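I bought the Brosier travel journal for a trip through eastern Slovakia, mainly on the word of Eduard Jurčo, who has filled three of them and talks about the paper the way other people talk about wine. It cost more than my bus fares for the week. I wanted to see what the fuss was.

The cover says "for the mindful traveler," and that put me off before I had the wrapper open. Inside, every ninth page is a prompt. "What did the silence teach you today?" On the night bus it taught me that my neck hurts.

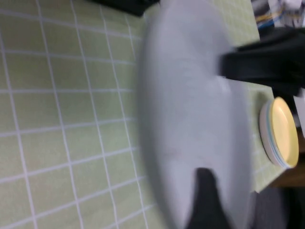 The paper is good, I'll give Eduard that. Fountain pen ink doesn't bleed through and the stitching held up in a coat pocket. But 34 of the pages are taken up by prompts and quotes, one of them credited only to "Shi," with no hint of who Shi is or was. I looked. The publisher's site doesn't say either.

There's also a code that links to Plotport, an app for pinning your entries to a map. It wanted an account, then my contacts. I closed it and drew my own map on the back page, badly.

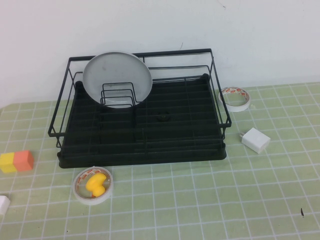 Košice, 6 March 2022

Home stretch. I've used the journal daily since January and most of the prompts are still blank. The entries I like were written in the margins: a woman selling socks outside a church, the date 1802 over a door, rain. A cheap Brustus notebook would have held all of that, with more room.

If you need a question to get you started, you may like it. I'd wait for a sale. I won't be buying a second one, and Eduard can have my ribbon bookmark, which came unglued in the first week.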